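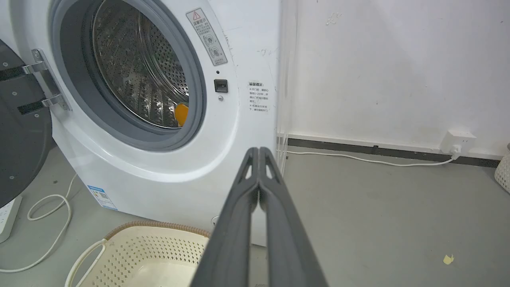 Tirnitz flat were asking again whether somebody could please check the washer before the next lot move in, as the last tenants left a sock in the seal and it stank for weeks. Fair enough. Gone through it properly this time.

Randell Lettings - laundry check, front loader

Door - opens right back. OK
Hinge plate and both arms - no play when lifted. OK
Screws on inside of door - nipped up, none missing. OK
Latch - clicks shut first go. Small screw under it fine
Gasket - thick grey one, folds pulled back by hand all the way round. Bit of fluff at the bottom, wiped out. No splits I could feel
Drum - stainless, spun by hand, no scraping. CHECK INSIDE BEFORE EVERY RUN, there was an orangey yellow thing sat low down on the right, half behind the seal. Easy to miss
Warning sticker by the door - still stuck on, but its in Chinese. Need an English sheet on the wall, Jollance to print 2
Printed notes on front panel - heading partly worn. Says something about 1~2 minutes, get it translated with teh rest
Level - NOT OK. Rocks on the back foot, needs packing before a spin
Hoses - 3 month recheck, due January
Filter - not done, no tray with me. Nazari to do, 4pm slot

Dont sign off till feet and filter are sorted.

400 views
2 comments
Share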